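Print | E-mail

3. Fastener access and repair time

The survey covered 35 households in Mabula and Flillberg. Each household was asked to name the last item it had tried to repair and to say how the item was held together. Interviews were carried out in February by Mihret Ayele and followed the same question sheet in both towns. Items joined only by glue or clips were recorded separately and are treated in Section 4.

Most respondents owned a basic screwdriver set. Few owned bits for security screws, and those who did had bought them for a single job. Where the screws could be reached from outside, people usually made an attempt at the repair before asking for help. Where the screws sat under labels or rubber feet, several respondents took the item to be sealed and put it away in a cupboard. The finish of the screws also came up in the interviews. Bright metal heads set in dark plastic were easy to find, even in a poorly lit kitchen, while black screws in black plastic were often missed (Figure 3). 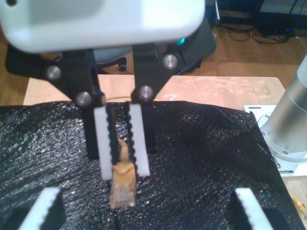 Figure 3. Silver screw heads on matte black brackets.

Repair shops gave a similar account. The owner of Romix, a small shop in Flillberg, allows 30 minutes for opening and closing an appliance and charges for that time even when the fault is a loose wire. Mernach, which handles larger items, keeps a drawer of salvaged screws sorted by length and thread. Its staff said that stripped heads caused more delay than missing screws, and that most of the stripped heads they saw had been turned with a driver one size too small.

The sample is small, and the households were reached through the two shops, so people who never attempt repairs are likely to be underrepresented. Ownership of tools was reported by the respondents and was not checked.

Print | E-mail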